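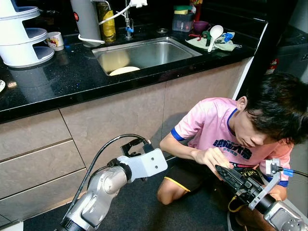
The Grumholm robotics club held its winter open day on 24th January, and I went along with Réka Pap, whose nephew joined in the fall. The club meets in a two-story building behind the Zimum bus stop. Parking is bad. We left the car by the church and walked.

Visitors signed in at a table inside the door and got a paper sticker with a number on it. Mine was 97, but the stickers were left over from another event, so that says nothing about the turnout. Coffee and a tray of almond cookies were on the windowsill.

Karim Benjelloun runs the club and gave the opening talk. It lasted 11 minutes by the wall clock and covered the plan for the year. The main project is called Cladard. The goal is a two-armed robot that can do small jobs in a kitchen: pick up a bowl, move a plate, put a cup on a shelf. Students are split into two groups. One looks after the hardware, meaning the arms, grippers, brackets and cables. The other runs the practice sessions and goes over the recordings afterward.

The grippers take up most of the hardware group's time. Mahmoud Cherkaoui, who teaches that group, passed a spare finger around and let people bend it. He said the usual trouble is a screw that works its way out or a cable that pulls when the wrist turns. Students are expected to find the fault themselves before asking him. They write each repair in a green notebook, with the date and initials, and I read a few pages. "Left finger sticks, cleaned, still sticks" appeared on one page three times in different handwriting.

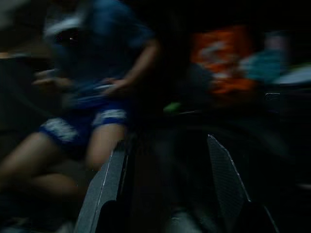
The recording side was less familiar to me. Each gripper has a small camera, and there is another one higher up, and the students go through the footage later and mark where a grasp starts and ends. A good share of it gets thrown out. Brahim El-Sayed, a second-year member, showed us his list of reasons for rejecting a clip. Blur was at the top, then poor light, then a person too close to the arm. He has asked for a second lamp. Karim told him it was on the order for February.

Réka asked whether the arms could hurt anyone. The answer was that they run at low speed during practice and that one student always stays by the stop button. When someone works on a gripper, the motors for that arm are supposed to be switched off first. A printed sheet by the door lists this and a few other rules. Long sleeves and loose jewelry are out.

The second half of the afternoon was for questions and sign-ups. New members need to be at least 11, and there is no fee for the first 2 months. Tools are provided. Parents can sit in, although the chairs are hard and the upstairs room gets cold after dark — bring a sweater.

The next competition is the Gulyás Cup, and the club plans to enter a team of 7. Karim would not guess how they will do. The team had trouble last year with a cup that had a narrow handle, and they have been practicing on that one since.

We left a little before closing. Réka's nephew stayed behind to help sweep the floor and got a ride home with Mahmoud.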